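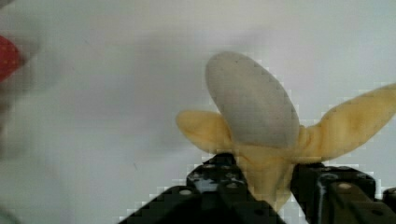
A partially peeled banana.

Larham Opens Separate Food Scrap Collection to Households in Skaneck and Pakorow

LARHAM, February - The Larham Solid Waste District will extend its curbside food scrap collection to 3,606 households in Skaneck and Pakorow, starting with the first pickup in March. Service had been limited to 455 homes in the Mansilla area under a trial that closed last fall.

Each address on the new routes will receive a lidded kitchen pail and a wheeled outdoor cart. Delivery is under way in Skaneck and moves to Pakorow at the end of the month. Carts are emptied weekly, on the same day as trash, and should be at the curb by 6 a.m. with the lid closed.

Accepted material includes fruit and vegetable peels, bread, rice, pasta, meat, fish, bones, eggshells, coffee grounds and paper filters. Soiled paper napkins are accepted. Plastic bags, produce stickers, rubber bands, diapers, pet waste and liquids are not. Bags labeled compostable are accepted only if they carry the district's green seal, as other types did not break down within the plant's processing cycle.

The Mansilla trial collected 214 tons of food scraps. Fruit and vegetable waste made up the largest share by weight, with banana and citrus peels the most common items in the sorted samples. The main contaminants were produce stickers and thin plastic film.

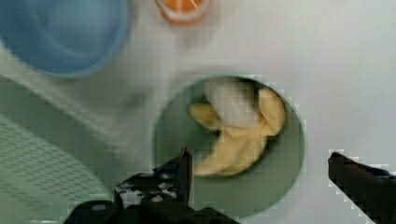

Banana on a green plate. Peels of all fruits may go in the food scrap cart, with stickers removed.

Material from the new routes will be hauled to the district's composting plant outside Mansilla. Loads are screened, mixed with shredded yard trimmings and placed in covered, aerated piles. Finished compost is cured, screened again and tested before release. Residents with an active account may pick up 2 cubic feet per visit at the plant gate.

The monthly trash rate will not change during the first year of service. Households that compost at home may decline the cart by returning the card attached to the lid. Apartment buildings served by dumpsters are not part of this expansion and will be covered under a separate plan.

Route maps, the full list of accepted items and cart repair forms are available at the district office in Larham and at the Skaneck and Pakorow branch libraries.

###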